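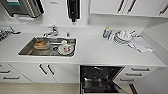
A stainless steel sink set into a kitchenette countertop, with a mixer faucet at the rear

Kitchenette

A kitchenette is a small cooking area, usually fitted along one wall of a room or in an alcove. It has fewer appliances and less counter space than a full kitchen. Kitchenettes are common in studio apartments, hotel rooms, dormitories, offices and guest houses.

Terminology

The word is formed from "kitchen" and the ending "-ette," meaning small. It came into use in American English in the early twentieth century, when apartment buildings with compact units were going up in large cities. In real estate listings the term is used loosely, and a space called a kitchenette by one landlord may be called an efficiency kitchen by another. In British usage, a room in a workplace for making hot drinks is often called a tea point.

Layout

Most kitchenettes follow a single-wall plan, with the sink, counter and any cooking appliance in one line. This keeps the plumbing short and leaves the rest of the room free. L-shaped plans are used where a corner is available. Some units are built into a closet and can be shut behind folding doors.

A single-bowl sink is the usual choice. Stainless steel is widely used for the bowl, although enamel and composite sinks are also sold. A drop-in sink has a rim that rests on the counter, while an undermount sink is fixed from below and needs a countertop material that can stand up to water at the cut edge.

Appliances

A typical kitchenette has a small refrigerator and a microwave oven. A two-burner cooktop may be included, but full-size ovens are uncommon. Dishwashers, where present, are often of the narrow or drawer type. Wall cabinets above the counter hold dishes and dry food.

Ventilation needs depend on the type of cooking. A hood ducted to the outside removes steam and smoke, while a recirculating hood passes air through a filter and returns it to the room.

Regulation

Local codes differ on whether a kitchenette counts as a kitchen. The question matters when an owner wants to add one to a basement or garage, as a second kitchen may cause the space to be treated as a separate dwelling. Some codes look for a permanent cooking appliance, and others for a particular electrical or gas connection.

Use in housing

The Damgaard building in Vandidgate, designed by Vusumuzi Coetzee, has 494 studio units, each with a single-wall kitchenette. Residents on each floor also share a full kitchen with 4 ovens. A later housing block at Stundley by Junhao Han used the same arrangement on 3 of its floors.

See also

Galley kitchen
Studio apartment
Wet bar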